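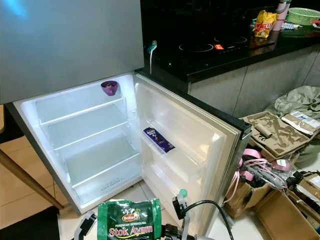
冰箱上层搁板上的紫色小杯

分类:园艺生活 / 花园人物

说起大丽花,Wagner Quintana的语速会快一倍。我们约在四月的一个早上,他刚从地里回来,裤脚上全是泥,还没坐下就先报了个数:“今年留了1,466块块根!去年冬天我一块一块数的,数到后来手指都冻僵了。”

他的花圃叫Siqueira,在Vedlow镇外的缓坡上,土偏黏,早春积水。刚接手那年他什么都不懂,把块根直接埋下去,连下几场雨,烂了一大半。“挖出来一捏就是水,那个味道我现在还记得。”后来他把垄抬高,掺了粗砂和腐叶土,情况才慢慢好转。

现在他的花圃有172个品种,最宝贝的是一棵杏色的球型花,邻居Wagner Bezerra送的。两个人同名,镇上的人干脆叫他们“大瓦格纳”和“小瓦格纳”。Bezerra种了大半辈子菜,对花本来没兴趣,如今豆角架旁边也留出了一整垄。“他嘴上说是给蜜蜂种的,”Quintana笑起来,“可是每开一朵,他都要打电话叫我过去看!”

我问他过冬到底怎么存,他一下子来了精神,从霜后剪秆讲到晾根,讲了快半个钟头。块根挖出来先倒扣着晾几天,让空心的茎里不存水,再埋进微潮的蛭石,每个月翻一次,发软的马上切掉,切口抹点硫磺粉。“别洗得太干净,带一点土没关系。我以前爱干净,洗得白白的,结果全皱了。” 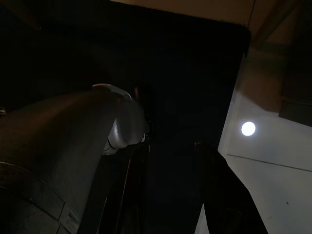 切花与蛞蝓

花期一到,他天不亮就下地。切花要挑全开的,大丽花剪下来以后花苞基本不会再开,这一点和芍药很不一样。去年夏天最忙的那个早晨,他和Bezerra一起剪了700枝,送到Grurden的集市上,中午就卖光了。“我自己一枝都没留,回家路上有点后悔。”

至于蛞蝓,他试过啤酒、蛋壳、铜带,最后还是靠手电筒和一双筷子。新芽刚冒头的那两个星期,他每晚都出去巡一圈,最多的一晚夹了100条。“下过雨的晚上最精彩,你真应该来看看!”

今年他打算自己播种。大丽花的种子长出来和母株不一样,颜色、花型全凭运气,他说光是想到这个就睡不着。育苗盘已经摆满了窗台,其中一盘的标签上写着“Adent”,是他给还没开花的小苗先起好的名字。

“要是开出来不好看呢?”我问。

“那也叫Adent呀,”他说着已经站起来,拉我去看刚出土的芽。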